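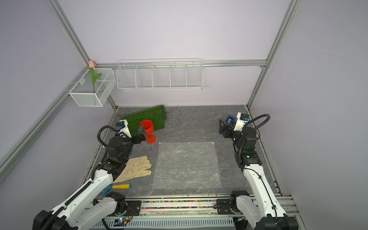 사라냐 운니탄은 지난 학기 첫 시간이 끝나고 이렇게 물었습니다. 팔이 멈추면 안전한 것 아닌가요, 왜 멈춘 것을 고장이라고 부르나요?

참 좋은 질문이어서 그 뒤로 저는 이 7주차 강의를 늘 이 질문에서 시작합니다. 오늘도 그러려고 해요. 조금 돌아가는 이야기가 되겠지만 천천히 따라와 주세요.

7주차 강의 노트: 양팔 작업대의 정지 고장과 복구 절차
담당: 말라티 이옌가르

1. 4월에 있었던 일

우리 실습실의 양팔 작업대에서 물건을 집어 옮기는 반복 시험을 하던 중이었습니다. 두 팔이 앞쪽 레일 하나를 같이 쓰는 구조라는 점을 먼저 기억해 두세요. 시험은 274회째까지 별 탈 없이 돌아갔고, 그다음 회차에서 왼팔 손목 쪽 통신이 끊겼습니다. 제어기는 설계한 대로 왼팔에 정지 명령을 내렸지요. 그런데 오른팔은 그 사실을 전달받지 못했습니다. 정지 신호를 팔마다 따로 처리하도록 짜 두었기 때문입니다. 오른팔은 300밀리초 뒤에야 상대 팔의 상태를 다시 읽었고, 그사이에 계획된 경로를 그대로 따라가다가 멈춰 있는 왼팔의 손목 덮개를 건드렸습니다.

다친 사람은 없었고 덮개에 긁힌 자국이 남은 정도였습니다(그날 저녁 기록을 정리하던 나라야난 페르난데스 조교는 저보다 훨씬 침착했답니다!). 그래도 저는 이 일을 가벼운 접촉으로 적지 말자고 했습니다. 사람 손이 그 사이에 있었을 수도 있으니까요.

2. 원인을 어디까지 따라갈 것인가

처음 보고서에는 원인이 '케이블 불량' 한 줄로 적혀 있었습니다. 틀린 말은 아닙니다. 손목으로 올라가는 코일형 케이블은 팔이 움직일 때마다 늘었다 줄었다 하고, 커넥터 바로 뒤쪽 심선에 피로가 쌓입니다. 실제로 그 부분을 갈라 보니 한 가닥이 끊어져 있었어요. 하지만 케이블만 바꾸고 끝냈다면 다음에 다른 이유로 한 팔이 멈췄을 때 똑같은 접촉이 또 났을 겁니다. 그러니 보고서를 쓸 때는 두 가지를 나누어 적어 주세요. 하나는 왜 멈췄는가, 다른 하나는 멈춘 뒤에 왜 부딪혔는가입니다.

사라냐의 질문에 대한 답도 여기서 나옵니다. 한 팔만 놓고 보면 정지는 안전한 상태가 맞습니다. 두 팔이 공간을 나누어 쓰면, 멈춘 팔은 움직이는 팔에게 예고 없이 나타난 장애물이 됩니다. 그리고 물건을 쥔 채 멈춘 그리퍼는 또 다른 문제인데, 힘을 풀면 물건이 떨어지고 계속 쥐고 있으면 모터가 뜨거워집니다. 이 부분은 다음 주에 카말라 팔라니아판 선생님이 이어서 다루어 주실 거예요.

3. 바뀐 절차

정지 신호는 이제 두 팔에 함께 들어갑니다.
한 팔이 멈춘 상태에서는 다른 팔을 소프트웨어로 움직이지 않습니다.
작업대 안에 손을 넣기 전에 구동 전원을 내리고, 두 팔의 자세를 눈으로 확인합니다. 관절의 표시등이 켜져 있느냐 꺼져 있느냐로 판단하지 마세요. 
쥐고 있는 물건은 한 사람이 받치고 다른 한 사람이 그리퍼를 엽니다.
바닥에 놓인 공구와 늘어진 전선은 다시 시작하기 전에 경로와 겹치는지 살핍니다.
재시작은 느린 속도로, 한 팔씩 합니다.

4. 과제

실습 기록 가운데 정지가 일어난 회차를 하나 골라 위의 두 질문에 각각 답해 보세요. 분량은 한 쪽이면 넉넉합니다. 시간 순서가 헷갈리면 두 팔의 기록을 나란히 놓고 같은 시각끼리 선을 그어 보는 방법을 권합니다. 저도 아직 종이에 그렇게 합니다. 제출은 다음 수업 시작 전까지이고, 기록 파일이 열리지 않는 분은 나라야난 조교에게 연락 주세요.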